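Progress Report to the Grewal Fund
Project: Limow open archive and compression tool
Submitted by: Sarla Vishwakarma, Project Lead
Date: 13 January 2021

1. Work completed in this period

The grant supports the rewriting of the Limow archive library so that public offices and small libraries can open old compressed files without buying separate programs. Reading of ZIP, TAR and GZIP archives is complete and has been merged into the main branch. Writing is complete for ZIP and TAR. Split archives can now be rejoined when the parts are stored in different folders, a feature requested by the Platallow records office in its original letter of support.

The test collection now holds 337 archives. Of these, 57 are damaged on purpose and are used to check that the program stops with a clear message and leaves the original file unchanged.
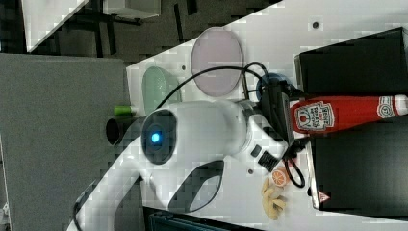
Two faults remain open from the previous report. File names saved in older character sets are still shown incorrectly in the preview window, although they are extracted with the correct names. Password prompts also appear twice when an encrypted archive is opened from the right-click menu. Both are assigned to Bimla Pathak and are planned for the next release.

2. Pilot use

The Platallow office has installed the program on 40 workstations. Staff have sent in error reports through the built-in form, and most concern the wording of menus. The wording has been revised and the help pages updated to match.

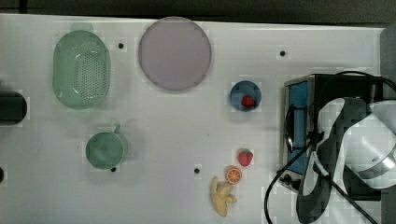 The second pilot site, Zoltano, has asked for a version that can be run from a shared drive without installation. This was not in the original plan. We believe it can be done within the present budget, provided the installer work is kept to a single platform until the spring. We ask the Fund to confirm that this change is acceptable.

3. Spending

Spending is within the approved limits for staff and hosting. The travel line is unused, and we request permission to move it to translation of the user guide.

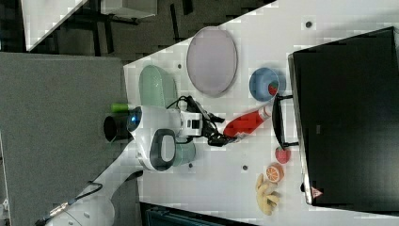

Robot arm holding a red bottle with a white cap.

4. Next period

Planned work includes 7z reading, repair of the two open faults, and a limit setting for archives with more than 200 nested folders. A draft of the user guide will be sent to the Fund with the next report.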